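Okay, long overdue update on the robot arm build at the shop. Grab a coffee, I go on a bit.

For anyone new: Marek Doležal and I have been at this since December, two of us sharing the back bench at Irkholm. The real arm only gets powered up once the moves behave in the simulator, so that's where most of my evenings go.

Tonight was bowl night! I want the gripper to go down inside a shallow bowl and come back out without touching the sides, and the slanted walls make it fussier than I ever expected.

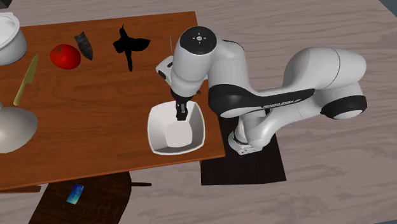 Fingers down in the square bowl, tomato waiting its turn on the far side of the table.

I gave it 300 tries from random starting poses and 29 of them clipped the rim. Last week it was closer to a third, so I am a very happy person right now — even if Marek says I should stop celebrating and fix the wrist angle.

He's right about the wrist. When the hand comes in tilted, one finger gets there early and catches. I've slowed the last bit of the descent and that helped a lot, so thank you to Hedvika Vaněk for suggesting it on the last thread!

Next up is the tomato. Round things roll, and my friction numbers are mostly guesses, so if you've got settings you trust for soft fruit, please send them my way — I'll be up for another 20 minutes or so.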